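Up before seven and it was already sticky, so I left breakfast for later and started on the clothes while I could still stand to. June is always when they get away from me. Things come in off the line, go down under the window, and by the middle of the month I am dressing out of a heap. Saranya Suvarna rang while the kettle was going to ask if I had her umbrella. I have. I told her she could have it back once I could find the floor.

Paid the Jomateck bill first, 1,048, which is more than last month. I will have to ring them. Then upstairs.

My plan was to get the big red thing folded before anything else, as I have been stepping past it for a week. It has a collar, a pocket and long sleeves, and it does not fold like a T-shirt. 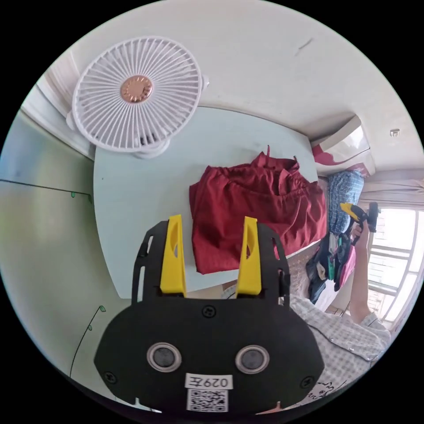

The red one in its heap, before I got to it.

I gave myself 45 minutes for the lot and set the timer on the phone. The rule was the same as last year: fold it, hang it, or put it in the bag for Ashraf Benjelloun, who is driving to Kerslake at the end of the month and has offered to drop things at the thrift store there. I am bad at the third one. I kept a gray cardigan with no elbows for another 15 minutes before I put it in the bag, and I may still go and get it out.

The pink was next. I had been putting it off. 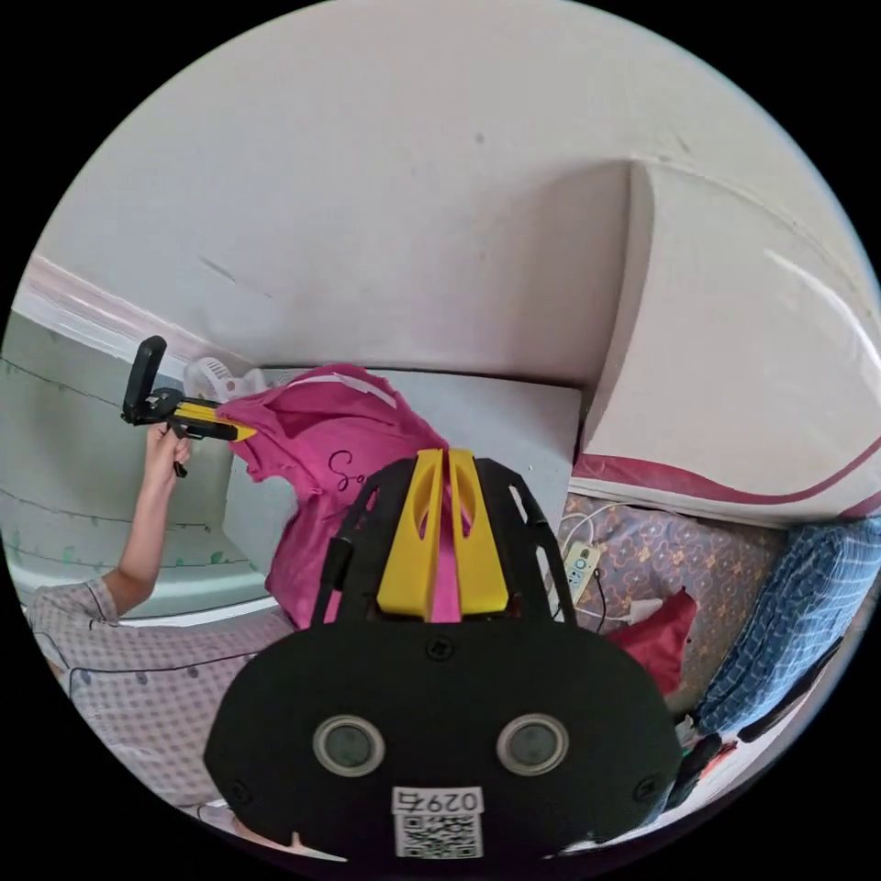 I have never known what to do with soft things that will not hold a crease. My mother rolled them, my aunt folded them in thirds, and I do whichever comes to mind and then can't stack them. The pink one with the cursive writing on it went the way they all go, into loose folds as soon as it was picked up, with the white stripe along the edge never where I wanted it. I rolled it in the end. It is in the second drawer with the other rolled things and I expect the drawer will not close by August.

Stopped for tea. Ate two of the Grusach biscuits standing up. The plaster by the stairs wants looking at again – I noticed it on the way down and then forgot it on the way back.

Went back to the red. The trick, if it is one, is to get it spread out first and leave it alone for a minute. I had been trying to fold it while it was still bunched up. 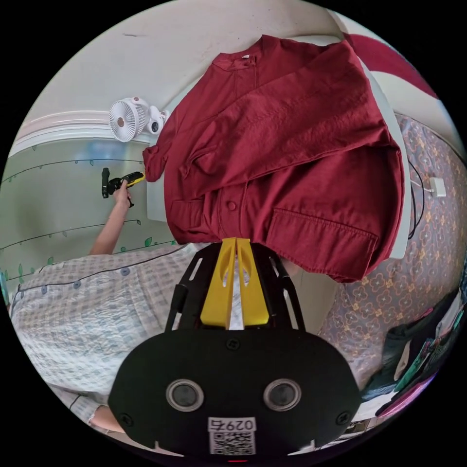
Laid out, collar at the far end. One sleeve in already.

The pocket flap always wants to turn under, and a line pressed into it that way stays for days. I smoothed it with the side of my hand. Sleeves in, then the bottom up to the collar. My first go came out wider at one end, so I opened it and started over.
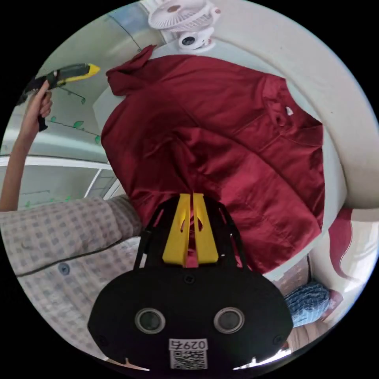

Spread out under the fan, sleeve up. Still plenty of creases.

Timer went off well before I was done and I let it. Three bags for Ashraf, one of them mostly socks. I have not touched the winter things and won't until it cools down.

Lunch was rice and the last of the beans. Wrote to Enix about the drawer runners, no answer yet. Umbrella is by the front door.

Recent entries
The leak, again
Beans, and what to do with them
Ashraf's car
Moving the bookshelf
A quiet end to May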